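Print this page | E-mail this page

Birnine House – quarterly walk-round, ground and first floors
Completed April, with comments. Copies to Skondarow (landlord's agents) and the kitchen noticeboard, where the last one still hangs under the pizza menu.

Key: OK / Watch / Fix

1. Front door and closer – Watch
Closes on its own, eventually. A person with a parcel can be through, up the stairs and sitting down before the latch clicks. Closer arm needs adjusting again.

2. Entrance mat – Fix
Corner curls up. It has been taped, and the tape now curls up as well.

3. Fire exit, rear – OK
Clear on the day. I had mentioned on Friday that I'd be looking.

4. Extinguishers – OK
Tags in date, pins in, gauges in the green. The one by the post room is back on its bracket and is no longer holding the door open. Please let it enjoy its retirement from that job.

5. Emergency lighting – Fix
Unit 7 on the back stairs did not come on when tested. Paisan have the order, reference 3645, and have promised a visit "shortly", a word they also used in the winter.

6. Stair nosings – Watch
Two loose on the upper flight. They make a clacking noise that regulars have stopped hearing and visitors find alarming. I side with the visitors.

7. Kitchen – Fix
Toaster crumb tray had to be persuaded out. Extension lead behind the fridge feeding another extension lead: removed. Kettle flex fine. Fridge contents are outside the scope of this checklist and I would like that to remain so.

8. First aid box – Watch
Plenty of triangular bandages, as ever. No plasters. Whoever is taking the plasters, there's a book for writing down what you did to yourself.

9. Hot tap, ground floor washroom – Fix
Far too hot. Warning sign has steamed off.

10. Shelving, store cupboard – Fix
Marked for 100 kg a shelf. The second shelf has old Serneo catalogues on it and has begun to smile. Move the heavy boxes to the floor, but away from the electrical panel, please.

11. Chairs and desks – OK, with grumbles
Check castors, gas lift, arm posts and the fixing where the headrest meets the back. Tighten by hand first, then a quarter turn with the key. Anything that sinks while you are sitting on it gets a red label and goes to the store, and does not get swapped with a colleague's over lunch.

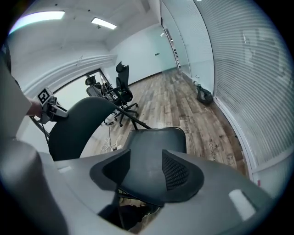 A note added on the noticeboard copy says the red labels ran out weeks ago and that people have been using pink sticky notes, which fall off by the afternoon, so at least one sinker is back in use upstairs. More labels are on order, in a pack of 25.

12. Window restrictors – OK
All working, including the one that gets complaints for working.

13. Fire alarm test – Watch
Heard everywhere except the small meeting room, where the meeting carried on. Sounder to be checked by Paisan on the same visit as item 5, if we live to see it.

Still open from last time: items 1, 2 and 6. Next walk-round in July.

3 shares | 2 comments
Birnine House Building Safety – contact via reception | Back to top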